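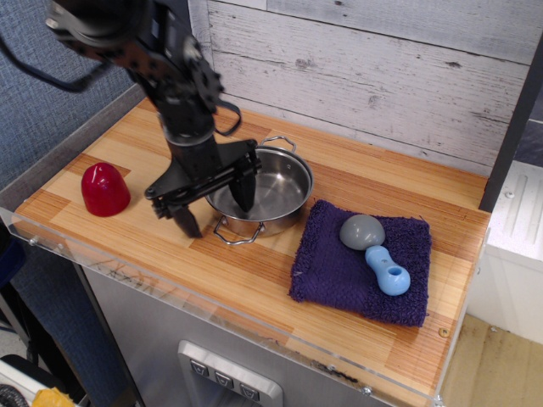 Small stainless steel pot with two wire handles.

Search this site Search Go

Review: Drutilo 2 for Android

Drutilo is a photo sorting app from Trornmont. It reads the pictures on your phone, groups near-identical shots and lets you keep the best one. I have used version 2 since August on a mid-range phone with 2855 photos on it.

The first scan took most of an evening. It found 366 shots it thought were duplicates, and most of them were. It did get confused by bursts where only the focus changed, so check those before you delete anything. Deleted files go to a holding folder first, and you can empty it yourself or leave it.

Sorting by lens and aperture works well. Tagging is slower than in Rilia, which I used before, and the buttons are too small for my thumbs. RAW files open, but the preview is soft until you zoom in.
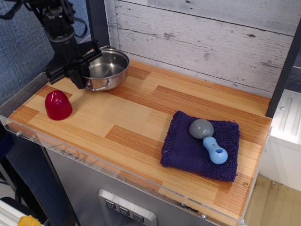

Can it move photos to a memory card?
Only if you pick the card as the main folder in Settings before the first scan. Changing it later means scanning again.

Battery use was fair once the scan was done. The app crashed twice, both times while sharing a large album — nothing was lost. There are no adverts in the paid version. The free one shows a banner for Satti, the same firm's backup service, and it covers part of the toolbar.

Worth paying for if you shoot a lot of bursts. For a small collection the free version will do.

Contact us | Copyright Phone Photo Reviews | Back to top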